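Speaker notes: What does a box-packing score measure?
Jestell methods session, 2023-04-03
Slot is 15 minutes, leave room for arguing

Opening

Skip the field overview. Everyone in the room has heard it twice since lunch.

Start with the claim as people usually make it: collect demonstrations in ordinary homes with a hand-held gripper, train a policy, and the policy will cope with ordinary homes. I believe the first part. I collected a good share of the data myself. The second part is what I want to pick at.

Say early that I'm not announcing a failure. We have a policy that puts household things into a box. It does it often enough that the Clollik people asked for a copy. My complaint is about what we're allowed to conclude from that.

The task

One table, one open cardboard box, a mix of small objects. Pick up, put in, let go. The person doing the demonstration holds the gripper and works at whatever pace feels normal.

We told people not to tidy up first. Most of them listened. You get a tape roll on its edge, a spray bottle lying down, a mandarin, tissue packs, power cables, and then the whole rest of the room behind it. 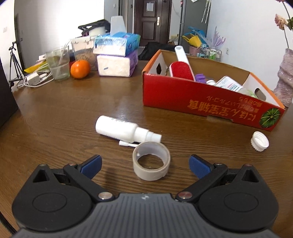

The Zelenák set has almost 1,000 demonstrations in it, and I keep hearing that number used as if it settled something. Ask the room: a thousand of what? Many share a table, a box and a person. If the same apartment supplies a long run of episodes, the count goes up and the variety doesn't go up with it. We should report rooms first and episodes second. I've said this since November and our own tables still have it backwards.

Pause here. Someone will say augmentation. Answer: cropping and color shifts don't give you a new kitchen.

What we tested

Flelitus is our scoring protocol. It was written for a simpler task and it shows. An episode passes if the object ends up inside the box walls when the timer stops.

Things that count as a pass under that rule:
- dropped in from too high
- laid on top of a bottle that then rolls
- shoved over the rim with the side of a finger
- put in neatly, the way a person would

I re-watched the passes by hand and sorted them again with a stricter rule: released under control, nothing else in the box knocked over. A lot of them stopped being passes. I'm not putting the new percentage on a slide. I was the only rater and I knew which policy I was watching. That's a weak measurement and I'd complain if someone else showed it to me.

The background question

This is the part I'd like help with.

The view from the gripper takes in far more than the table. Doors, shelves, vases, floor clutter. The hopeful story is that the policy learns to ignore all of it. The gloomy story is that it learns which room it's in and plays back something that worked there.

We tried to split the two. 9 rooms for training, 5 held out, same objects in both. The score dropped in the held-out rooms. Fine, everyone expects a drop. What bothered me is that swapping the box for one of a different color, in a training room, hurt nearly as much as changing the room. I don't have a good explanation. Possible ones, read fast:
- the box rim is being used as the main landmark
- the held-out rooms were easier than I think
- too few trials, and I'm reading noise

I lean toward the first. I could be talked into the third.

Looking down into the box

Spend a minute on this, it's where the hopeful story has the most trouble. Once the gripper is over the box, it blocks part of what's inside. The person demonstrating doesn't care, they can lean over and look. The policy only gets the view it gets. So some of the demonstrations contain a choice that was made with information the recording may not have. 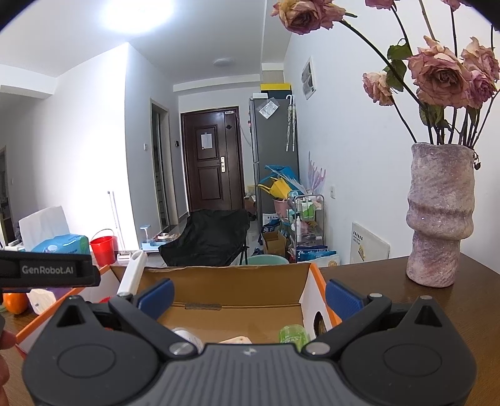 What I'd want before believing the big claim

- Results by room, with the worst room printed next to the average
- A box swap in every evaluation
- Two raters who don't know which policy is running
- A baseline that is shown the background with the table masked out. If it scores well, we have a problem
- Some account of how full the box is when each trial starts

Questions I expect

"Isn't this just a call for more data?" Partly. More rooms, yes. More episodes in rooms we already have, no, and I'd cut the budget for those.

"Would a second camera fix the blocked view?" Maybe. We haven't run it. Don't guess on stage.

"Would you still release the policy?" Yes, with the room-by-room table attached.

If time runs short, drop the baseline discussion and keep the box swap.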